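Why Does Cloth Wrinkle?

Science for ages 8 to 11. Updated July 2024

Cloth is made of yarn, and yarn is made of fibers. A fiber is a very thin strand, often thinner than a hair. Cotton fibers grow on a plant. Wool fibers grow on sheep. Polyester fibers are made in a factory from melted plastic, which is pushed through tiny holes and cooled.

To make a yarn, many fibers are twisted together. The yarns are then joined in one of two main ways. In weaving, one set of yarns runs up and down and the other set crosses over and under it. In knitting, yarn is pulled into loops, and each loop holds the next one. Dress shirts are usually woven. T-shirts are usually knitted, so they stretch more.
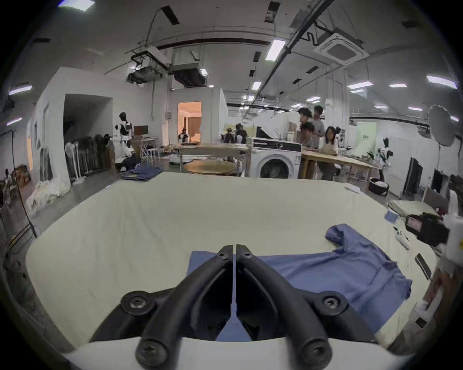

A wrinkle begins when cloth is bent. The fibers on the outside of the bend are pulled longer. The fibers on the inside are squeezed shorter. If the bend is gentle and does not last long, the fibers spring back. If the bend is sharp, or if something heavy presses on it for hours, some of them stay where they are.

Cotton wrinkles easily. Its fibers are made of cellulose, a material built from long chains of smaller parts. More than 1000 of these parts can be linked in one chain. Weak links called hydrogen bonds hold each chain to its neighbors. Water gets between the chains and breaks some of these weak links, so the chains can slide. When the water leaves, new links form. If the cloth was bent at that moment, the new links hold the bend in place.

This is the reason a cotton shirt left in a heap after washing dries with creases in it.

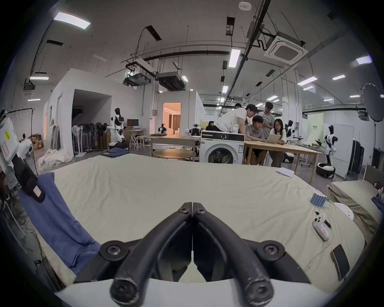
Chibuzor Haruna wrote to ask why his soccer shirt never needs ironing, even when it stays in his bag all week. The shirt is probably polyester. Polyester takes in very little water, so water cannot loosen its chains the way it does in cotton. It does soften when it gets hot enough. A polyester shirt left crumpled in a very hot dryer can come out with creases that are hard to remove.

Ironing uses heat, pressure and often steam. The steam and heat let the chains move. The flat plate of the iron presses the cloth straight. As the cloth cools and dries, the links form again with the fibers lying flat. 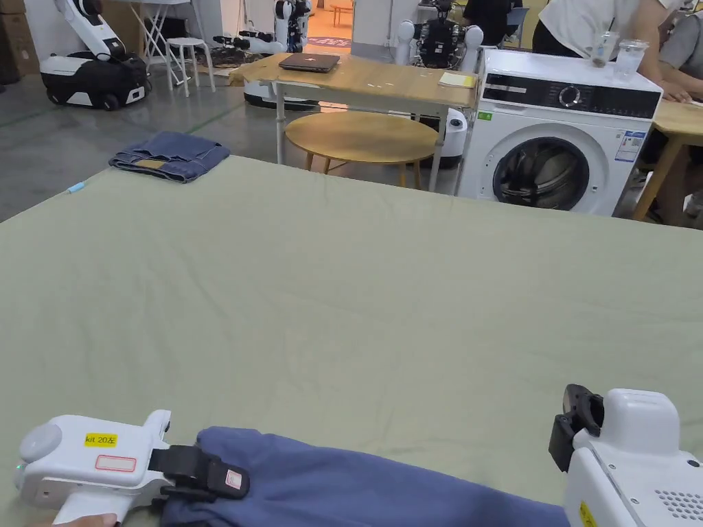 Wool behaves differently again. Its fibers have a natural wave, called crimp, which works like a small spring. A wool sweater hung in damp air will often lose its creases overnight.

Words to know

Cellulose: the material that makes up cotton fibers.
Crimp: the natural wave in a wool fiber.
Hydrogen bond: a weak link between chains.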